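Drying rack instead of a dryer - does this really work for a whole household?
Laundry & Clothes Care > Drying

pegbag_dora
Our dryer quit in September and the repair quote was silly, so I've been reading up on going without. Every blog I land on says the same thing: buy a rolling garment rack, put everything on hangers straight out of the washer, done by morning, never iron again. I don't believe it. Two adults, two kids, one bathroom, no yard. Has anyone here done this for more than a week and not gone back?

The rack they all push is the Clelo, 129 dollars. That seems like a lot for a pole on legs.

mothball77
It's a pole on legs. You are correct. I had the Clelo for a year and the top bar was fine but the casters were junk. One locked up and left a black streak on the floor. I'd get a cheap one and spend the difference on decent hangers.

quillfeather
I'll stick up for hangers. Shirts come out much better than they do draped over one of those folding airers. No crease across the middle. Shake them hard, button the top button on anything with a collar, pull the placket straight and leave a hand's width in between. We've done it for two winters.

pegbag_dora
Two winters with how many people in the house?

quillfeather
Just me and my husband. And a dehumidifier, I should have said.

pegbag_dora
See, the dehumidifier is the part that never makes it into the blogs.

Ostler_Bay
Second the doubts. "Done by morning" depends on your spin speed and your room. Ours is a Biwott washer that tops out pretty low, and jeans take two days in our hallway. Two days! T-shirts, sure, overnight. The blogs always show T-shirts.

mothball77
Jeans on a hanger are a waste of bar anyway. Fold them over and you've got four layers in the seat. Hang them from the waistband with clips or don't bother.

quillfeather
Disagree, I fold mine over a thick hanger and flip them at bedtime. Never had a problem.

mothball77
You have a dehumidifier.

Birthe Hjaltested
I rent out two small flats in Drernitz and I have an opinion on this, because I repaint the walls. Tenants dry clothes indoors with the window shut and I get mold behind the shelving. If you hang wet wash inside, keep the rack away from the wall and from anything made of cardboard, and open a window. I put a humidity meter in each place. It cost me 7 euros and it ended a lot of arguments.

Ostler_Bay
Fair point on cardboard. We had moving boxes sitting next to the airer one winter and the bottom one went soft.

pegbag_dora
OK that is useful. What about capacity? The Clelo page says it holds 100 pounds. I don't have 100 pounds of laundry, I have a lot of small annoying laundry. Kid socks. Where do socks go on a bar?

quillfeather
A clip ring, the round kind with the pegs hanging off it. Jornden makes one. It goes on the end of the bar.

mothball77
So now it's a rack, a clip ring, clip hangers and a dehumidifier. Starting to look like the price of a used dryer.

Ostler_Bay
I added mine up once, out of spite. With the dehumidifier and the electric it came to 956 dollars over the time we've lived here. Some of that we'd have spent anyway, but I don't tell people it's free anymore.

rackrat_lou
I'm more positive than most of you, though I won't claim it's pretty. Metal rack on tile, so drips are no big deal, and a mix of whatever hangers we own.

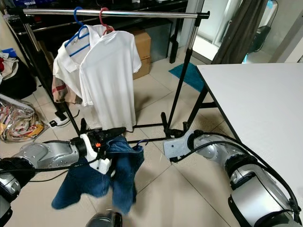

Photo: rackrat_lou / posted 17 November 2021 / please ask before reusing

I'd put anything with a collar on first, then the plain tees, and leave jeans for last. Having a table next to the rack helps more than I thought it would. You want somewhere to put down an armful. The floor is where it all ends up otherwise, and I say that as someone with a pile on the floor.

pegbag_dora
Thank you for not tidying up first, I mean that. But the polo and the T-shirt are overlapping. Doesn't that slow them down?

rackrat_lou
A bit, yes. I spread them out when I remember.

mothball77
There's a power strip right by the foot of that rack. Move it before you hang anything dripping over there, please.

rackrat_lou
Noted. It can go up on the shelves.

Ostler_Bay
I still want to hear from somebody with kids and no dehumidifier. Lou, how long do your jeans take?

rackrat_lou
Depends on the weather. I've never timed it.

Ostler_Bay
That's what everyone says.

pegbag_dora
All right. I'm going to borrow my sister's rack before I buy anything, and run one ordinary load a day with the window cracked and one of those meters on the shelf. If the jeans are still damp on the second night I'm calling the repair guy back. Will post the numbers.

Birthe Hjaltested
Write down the humidity before you hang the load as well, or the second reading means very little.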